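What Is a Cliffhanger?

You are reading in bed. The chapter ends with a hand coming through the window, and someone tells you it's time to turn off the light. The writer has left you hanging at the worst possible moment, and did it on purpose. A stopping place like that is called a cliffhanger.

Where the word comes from

Long ago, many stories were printed in magazines and newspapers one piece at a time. Readers got a chapter, then had to wait a week or a month for the next one. Writers wanted people to come back and buy the next issue, so they stopped at exciting places. Later, cinemas showed short adventure films in parts, often before the main movie. A part might finish with the hero in a runaway car or hanging off the side of a cliff. People started calling this sort of ending a cliffhanger, and the name stuck even when there was no cliff anywhere in the story.

How it works

A cliffhanger puts a question in your head and doesn't answer it. Sometimes the question is about danger: will she get out? Sometimes it is about a secret: who wrote the letter? It can also be about a choice, when a character has to pick between two things and the chapter stops before they pick.

We'll use a series called The Dondisholm Ferry, by Sulastri Hartono, to show how this is done. There are 19 books in it, and most of them are 150 pages long, so you can read one in a weekend. The main character is a boy called Randik, who lives in a harbour town named Trekthorpe. His aunt runs the ferry, an old boat called the Lahtinen.

The first book opens with Randik finding a passenger's bag left on the boat. In it is a luggage ticket with the number 3188 on it. The ferry company has only ever printed 700 tickets. Chapter one ends when Randik turns the ticket over and sees his own name.

Look at how much you don't know at that point. You don't know who owns the bag, who printed the ticket, or how that person knows Randik. That is three questions from one scrap of cardboard, and you have only read nine pages.

Different kinds of cliffhangers

The danger kind. Somebody is about to get hurt or caught. In the second book, the Lahtinen loses its engine in fog and Randik hears a much bigger ship coming. The chapter stops there.

The surprise kind. You find out something that changes what you thought before. In the fourth book, the friendly lighthouse keeper speaks to Randik's aunt and calls her by a different name. Nobody is in danger, but you will want to know why she answers to it.

The decision kind. In the seventh book, Randik can either catch the last boat home or stay on the island with his friend, who has a fever. He has one foot on the gangway when the chapter ends.

The arrival kind. There's a knock at the door, or a light on the water, and you don't find out who it is. This is a very old trick. It still works well if the writer has given you a reason to worry about who might come.

Cliffhangers at the end of a book

A cliffhanger at the end of a chapter is easy to deal with. You turn the page. When one comes at the end of a whole book, you have to wait for the next book, and if it hasn't been written yet that can take a year or more.

Some readers love this and some get very annoyed. Most writers try to be fair about it. They finish the main problem of the book and leave a bigger one open. At the end of the first Dondisholm book, Randik does find out who owns the bag, so that mystery is finished. He still doesn't know who printed the ticket, and that takes him five more books.

When a cliffhanger doesn't work

Sometimes a writer cheats. A chapter ends with a scream, and on the next page it was only someone who had seen a spider. Once is funny. If it happens in every chapter, you stop believing the screams.

It can also go wrong when you don't care about the character yet. If a stranger falls off a bridge on page one, you might wonder what happened, but you won't worry very much. If your favourite character falls off the same bridge on page 90, you will probably keep reading under the covers.

Too many cliffhangers can be tiring as well. Readers need quiet chapters, where people eat dinner and talk to each other. The sixth Dondisholm book has a whole chapter about painting the boat, with jokes about the colour. The next chapter is the scariest one in the series — and it feels scarier after all that painting.

Try writing one

Take a story you've already written, or start with something ordinary, such as walking the dog or waiting for the bus. Write until something changes. Maybe the dog stops and won't cross the road. Maybe the bus comes early and the driver knows your name.

Stop there. Cross out anything you wrote after that moment that explains it. Many people write one sentence too many, like "It was the scariest thing she had ever seen." You can usually take that sentence out.

Now read it aloud to somebody. If they say "And then what?", it's working. If they say "That's nice," go back and check whether they know enough about the character to be worried.

You should have some idea of the answer yourself, even if you don't write it down. Hartono's way is to write the first line of the next chapter before she finishes the one she's on, so that she can't get stuck.
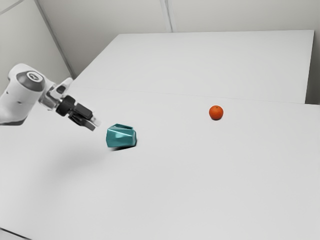
If you get stuck anyway, go back a page and look for something small you mentioned and forgot, like a key or a coat on the wrong hook. You can often use it to start the next chapter.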